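**Bin assignments for the produce sorting table** (Storage and Layout board)

**bbowen_layout**
Members are invited to comment on the bin arrangement proposed for the sorting table at Parry. The table is to hold tomatoes, lemons and garlic, with one bin assigned to each. The draft assignment is as follows:

- Lemons: white bin, center
- Tomatoes: gray bin, right
- Garlic: dark green bin, left

The bins stand along the far side of the black surface, and the front is kept clear for unsorted pieces. Please state any objection with a reason, so that it can be entered in the layout sheet before the June revision.

Berwyn Bowen

**turkau_stores**
I support the assignment for lemons and tomatoes. I do not support the dark green bin for garlic. At the Turkau site we used a dark bin for garlic for one full season, and the papery skins that collected at the bottom were regularly missed at cleaning. A white bin shows them at once.

**Grarholm_Desk**
With respect to the previous post, the same argument applies to lemons. A yellow lemon is visible in any bin. If the white bin is the easiest to inspect, it should go to the item that sheds the most, and that is garlic. I would therefore exchange the two and leave the tomatoes where they are.

**bbowen_layout**
The exchange was considered. The white bin was given to lemons on account of its shape. It is longer from front to back, and lemons settle in it one behind another without stacking. Garlic bulbs do not need the length.

**illilen44**
May I ask what the draft intends for tomatoes once the gray bin has a full bottom layer? Our own rule at Illilen is a single layer, stem side up, and no tomato set on top of another. I would ask that the sheet say so in plain words. "Avoid overfilling" has been read five different ways by five different people.

**bbowen_layout**
Agreed. The line will read: "Tomatoes in one layer only. When the layer is complete, the bin is changed."

**turkau_stores**
I must return to the garlic. Our limit for garlic is 800 grams per bin - above that, the lower bulbs lose their outer skins from handling alone. Does the draft set a weight?

**bbowen_layout**
The draft sets 400 grams for garlic and 300 for tomatoes. No weight is set for lemons. The smaller limits follow from the size of the bins, and I would prefer to keep them.

**Grarholm_Desk**
I consider 400 too low for garlic. It will mean constant bin changes for very little benefit. I would accept 800 as stated by Turkau, and I ask that my disagreement be noted in the sheet.

**bbowen_layout**
It is noted under item 264, together with the Turkau comment on bin color. 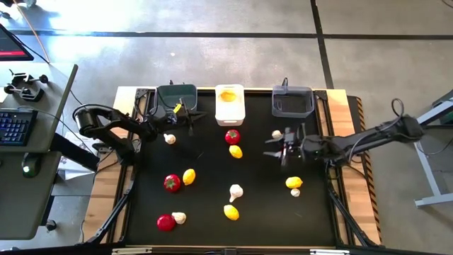
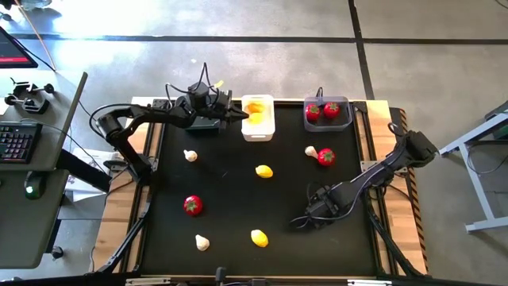

*Sorting table at Parry: tomatoes, lemons and garlic, with the white bin at center and the gray bin at right.*

**illilen44**
Thank you. The two tomatoes in the gray bin in the second view are side by side, and that is the arrangement I had in mind. I have no further objection on tomatoes.

**turkau_stores**
The views do not change my position. The green bin looks very dark from that side, and I would still want garlic skins in something lighter. If the white bin must stay with lemons, could a second white bin be ordered for garlic?

**bbowen_layout**
A second white bin can be requested. Until it is supplied, the draft assignment stands, and the green bin is to be emptied and wiped at each change. Comments on items other than garlic are now closed.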